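Dish drying

Dish drying is the removal of water from tableware, cookware and utensils after washing. It may be done by evaporation in still air, by wiping with an absorbent cloth, or by forced or heated air inside a dishwasher. Evaporation on a rack, usually called air drying, needs no energy beyond that already present in the room and in the washed items.

Physical principles

Water remains on a washed item as a thin film, as droplets, or as a pool held in a recess. Films drain fastest from surfaces set close to vertical. Droplets form where the surface repels water, as on most plastics, and tend to stay in place until they evaporate. Glass and glazed ceramic wet more evenly and store more heat, so they dry sooner than plastic items of the same size.

The rate of evaporation depends on the temperature of the item, the humidity of the air and the movement of air across the wet surface. A cup placed upside down on a flat surface traps moist air and may stay damp inside for many hours. Raising the rim slightly allows the air to be exchanged.

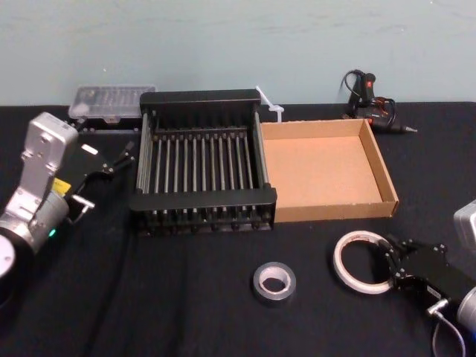 Household and workshop objects on a black tabletop.

Racks

A dish rack holds items apart and off the counter. The common form is an open basket with parallel rods or slats, spaced to hold plates on edge. Spacing is a compromise: narrow gaps support thin plates but do not accept deep bowls, while wide gaps let small plates lean against one another and hold water at the point of contact.

Racks are made of coated steel wire, stainless steel, wood or molded plastic. Coated wire is inexpensive but rusts where the coating is cut or worn, most often at the feet and at the rod ends. Molded plastic does not rust but can bend under heavy cookware. Wooden racks must be allowed to dry fully between uses.

In Stidilton, where many older apartments have no room for a counter rack, slatted cupboards mounted above the sink have been common since 1991. Water falls from the slats directly into the basin. A similar cupboard with 2 removable shelves is sold in Virwood under the name Dokuvska.
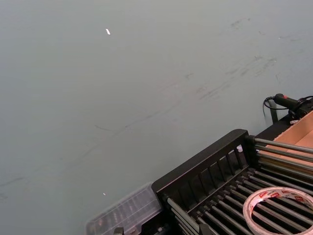
Gallegos
Contributing editor, household equipment

Drain trays and surfaces

Where a rack stands away from the sink, a tray is placed under it to collect runoff. Trays may be flat, in which case they must be emptied by hand, or sloped toward a spout. Standing water in a flat tray leaves mineral deposits and supports the growth of mold. Weekly cleaning with diluted vinegar removes light scale from most plastic trays, but vinegar should not be used on marble or limestone counters.

Absorbent mats serve the same purpose for small loads. A mat holds a limited amount of water and must be hung up to dry after use.

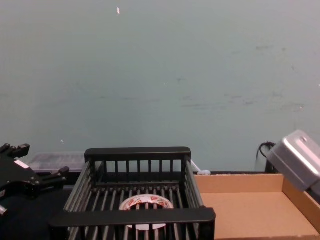

Cloth drying is faster than either method and prevents water spots on glassware. Its main drawback is the transfer of bacteria from a damp or soiled cloth to clean items. Linen and cotton are the usual fibers. Linen sheds less lint, and new cotton towels should be washed before first use to remove finishing agents that reduce absorbency.

Machine drying

Dishwashers dry by one of several methods. Heated drying uses an exposed element in the base of the tub. Condensation drying relies on a hot final rinse, after which vapor condenses on the cooler walls of the tub and drains away. Plastic items often remain wet after condensation drying. Opening the door at the end of the cycle shortens the drying time by releasing humid air into the room.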